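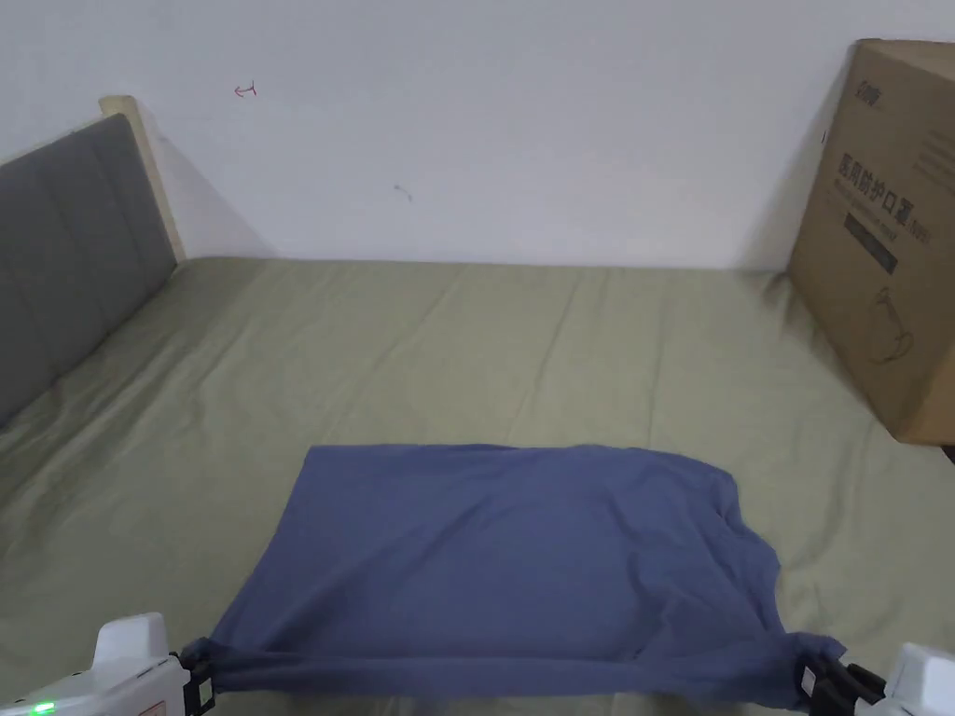 Dronamdale Residence Services is posting its guidance on folding and storing T-shirts for residents and family members. It replaces the sheet that was kept in the second-floor laundry room. 1/10

Please fold on a flat surface. A made bed with a fitted sheet pulled smooth is suitable, and most rooms do not have a table wide enough. Comforters and pillows should be moved to the chair first. 2/10

Lay the shirt face down with the neck pointing away from you. Smooth it from the center toward the sides with an open hand. Sleeves should lie straight out from the shoulder before any fold is made. 3/10

Hold the hem at both ends when you turn or move the shirt. A shirt lifted by one corner tends to twist, and the side seams will have to be lined up again. Cotton will keep a crease that is pressed in while the fabric is still damp. 4/10

Fold one side in to the middle of the back and turn the sleeve down along that fold. Repeat on the other side. Bring the hem up to the collar, then fold once more. The finished shirt should fit the width of the shallow drawer. 5/10

Residents who find it hard to reach across a bed may fold the shirt in half lengthwise, sleeve to sleeve, and then in 3 from the hem. The result is a little narrower and is equally acceptable to laundry staff. 6/10

Shirts of 100 percent cotton should be folded soon after they leave the dryer. Staff in the Goltine wing have asked that clean loads not be left in the machines overnight. The laundry room closes at 9 in the evening. 7/10

Name labels belong on the inside of the collar, to the left of the size tag. Iron-on labels are available at the front desk in packs of 90. Please do not write on the hem with marker, as it has come through on lighter colors. 8/10

Drawer dividers for the Wubshet wing arrived in April, and almost every room there now has a set. Rooms in Goltine will receive theirs next. Families who have already bought their own may keep them in place, provided the drawer closes fully. 9/10

Questions about lost or mislabeled clothing should go to Melquiades Alvarado, Laundry and Linen Supervisor, at the service window between 2 and 4 in the afternoon. Unclaimed shirts are held on the rack beside the window. Large-print copies of this guidance may be requested at the front desk. 10/10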